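Forums > Mobile Bases > Faults and Safety > Base reverses at speed after false obstacle stop

Parisa Pakzad
3:40 pm

I have a fault I can reproduce in simulation and I would like opinions before we try the same build on the real base. Setup is a Woltel base with the Navach planner, running in Clokeck, in the furnished room from the Chung scene pack. The task is simple. Drive from the window wall to the table, stop, wait for the next goal.

In 34 of 66 runs the base starts out fine, then halts on open floor with an obstacle warning. There is nothing there to hit. The obstacle layer is built from color images only, and the cell it complains about lines up with the thin dark shadow line that runs out across the floor by the table legs. So it is reading a shadow edge as an object. Annoying, but I can live with a robot that stops too often.

What I can't live with is the next part. After 5 seconds of being blocked, recovery kicks in and the base backs up. It is supposed to creep. In some of the runs it goes backward at full travel speed and keeps going until it hits furniture. The stop command from the console is accepted in the log and the wheels keep turning.

Render of the floor it is meant to cross, table on the right:

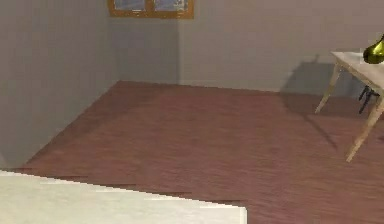

Zoltán Magyar
4:05 pm

I would fix the shadow first. If the base never halts on open floor, recovery never starts, and you don't get the reverse. We had the same false stops with hard shadows and softened the lights in the scene file. Took ten minutes and the stops were gone.

Lai-ching Tang
4:12 pm

Strong disagree. Softening the lights hides it. A real room has hard shadows too, every afternoon, and a real room has people sitting down on the floor behind the base. The reverse is the safety fault. The false stop is only how you found it.

Zoltán Magyar
4:20 pm

I didn't say leave the reverse alone. I said first. You can't test recovery properly if half your runs end up in it by accident.

Lai-ching Tang
4:23 pm

Half your runs ending up in it by accident is a pretty good test of recovery if you ask me.

Li-hua Hsieh
4:51 pm

Parisa, two questions. Does the stop go through the planner or straight to the base driver? And what speed limit is set in the recovery section? There is a separate one. It does not inherit from the main limit, and if the line is missing you get the driver default.

Parisa Pakzad
5:30 pm

Through the planner. I know. The driver has its own stop topic and our console was never moved over to it.

The recovery limit was missing from our file. I put it in and ran 40 more. The base now creeps backward like it should, in every run. The stop is still ignored while recovery is active, so that is a second fault and the limit only covers it up.

I also looked at where it ends up. The other side of the room has a big bench with a curled, open side frame, lots of gaps you can see the floor through. The collision shape for it is one plain box, a bit smaller than the visible model. So the log says contact late, and by then the base is already overlapping the outer curls.
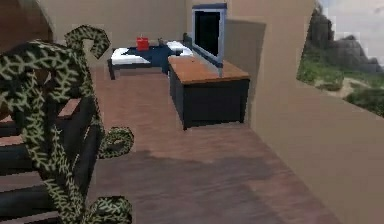
I swapped the box for a mesh collision shape and the contact now shows up where I would expect it. It slows the sim down by around a third on my machine. I will keep it for the safety runs and go back to the box for everything else.

Zoltán Magyar
5:44 pm

Fair enough on the collision shape. I still think you want two scene files, one with soft light and one without. Then you can tell which failures come from perception.

Li-hua Hsieh
6:02 pm

Two scene files is reasonable. For the stop, please don't patch it inside recovery. Recovery runs as a blocking call, so anything you send through the planner waits in the queue until the move is done. Your log says accepted when the message enters the queue. It says nothing about the wheels. Send the stop to the driver and have the driver cut velocity itself. Then kill the planner process in the middle of a reverse and check that the base halts on its own.

Lai-ching Tang
6:10 pm

Seconding that last test. Also, is there anything looking backward on that base? If not, I would turn reverse recovery off completely and let it sit there blocked until somebody comes over.

Parisa Pakzad
6:38 pm

No rear sensor in this build. Reverse recovery is off as of now – it rotates in place or it waits. Stop is moved to the driver topic. With the planner killed in mid-rotation the base kept turning for a moment and then halted on the driver timeout, which is longer than I want. I am shortening the timeout and running the set again tonight, hard shadows left in. The hardware run is off until that comes back clean.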